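Service Robots in Practice: Notes for Session 7
Wojciech Krajewska
6 Dec 2022
4 comments | 19 shares

We use cookies to remember your settings and to count visits. By staying on this page you accept them.

These notes go together with the session on buying a robot arm kit for household tasks. Please read them before you come to the laboratory. The product under review is the Zekden arm package, which is sold by Canen as a kit for teaching and small research groups. We also had a short trial of the Rotby package last January, and I compare the two in a few places.

1. What is on offer

The Zekden package contains one arm, one two-finger gripper, a control box, the software licence for one year and a set of example tasks. The mobile base is sold separately. The service contract is also separate, and here the students often make a mistake in their cost sheets. They take the price of the arm and forget that the contract must be renewed. In your own sheet, please put the contract on its own line.

Canen offers the training in two forms. The first form is a written guide with short films. The second form is a visit by an instructor. We had the guide only. It is clear in the chapters on safety and on first start, and rather weak in the chapter on calibration, where several steps refer to a menu that has another name in the present software.

2. The task we use for the review

A fair review needs a task which is simple to say and difficult to do well. Ours is called "tidy the cabinet". The arm must move household objects between the top of a small cabinet and its lower drawer. The cabinet is low, so the arm has to work downwards and close to the furniture. A drinks can is a good test object for this. It is light, its side is smooth, and it can be held upright or sideways. When it is held sideways, the gripper needs more free space before it can go down into the drawer.

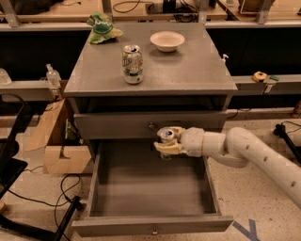

Does the kit need a special room?
A normal teaching room is enough, if you can mark a clear zone on the floor which people do not enter during motion, and if the supply cable does not cross a walkway. The guide also asks for steady light, so avoid places with strong sun from one side.

3. How we score

Each group makes 100 attempts, divided over several afternoons. An attempt is a success when the object is released in the correct place and nothing else was knocked over. If a student touches the object during the motion, the attempt is a failure, even when the result looks good. Please write the failures down with the same care as the successes. A table with only the good attempts has no value for a buyer.

For every failure, choose one reason from this list:
- the object was not found
- the grip was not good
- the arm stopped by itself
- the arm touched the furniture
- other (please explain in one sentence)

Last year too many groups used "other". I will give back any report where it is the most common reason.

4. Gripper and fingers

The gripper force in the Zekden package can be set in 7 levels. For thin metal cans I advise to start from the second level and go up slowly. With too much force the side of the can bends, and a bent can behaves differently in the next attempt -- so change it for a new one and write this in the log. Crisp bags are another story. They have no fixed shape, and the software finds them well from one side and badly from the other. The Rotby gripper has softer fingers and was better with bags in our trial, but it was slower and its fingers had to be cleaned often.

Attention also to objects standing near each other. The fingers must open before they close, and an open gripper is wider than most students imagine. Before you blame the software, look from above and check if there is a place for both fingers.
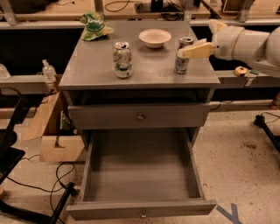
The same rule is true for bowls. A low bowl must be taken by its rim, with one finger inside, and the example tasks do not include this kind of grip. You will have to teach it yourself, which takes most groups one full afternoon. Save the taught position under a new name. If you save it under the old name, the example is lost and we must install it again from the control box.

5. Service and spare parts

Service in our region is done by the firm Śliwiński on behalf of Canen. We sent them one joint cover and one cable. The cover came back after 4 days and the cable after 19. I do not know the reason for the difference, and I did not receive a clear reply when I asked. For a course this is important -- a group which waits for a cable cannot finish its attempts. I would therefore buy a second cable together with the kit.

6. For your report

Write two pages, no more. Say for whom you would recommend the package and for whom you would not. Give your success number, your most common failure and one thing which the seller should change. Compare with Rotby only if you have read the January notes. Cost sheets go in a separate file, and the price must be given with tax.

Groups who wish to change their afternoon should write to me before the session, with the names of both groups who agree to exchange.

Get new course notes by e-mail. Enter your address to subscribe.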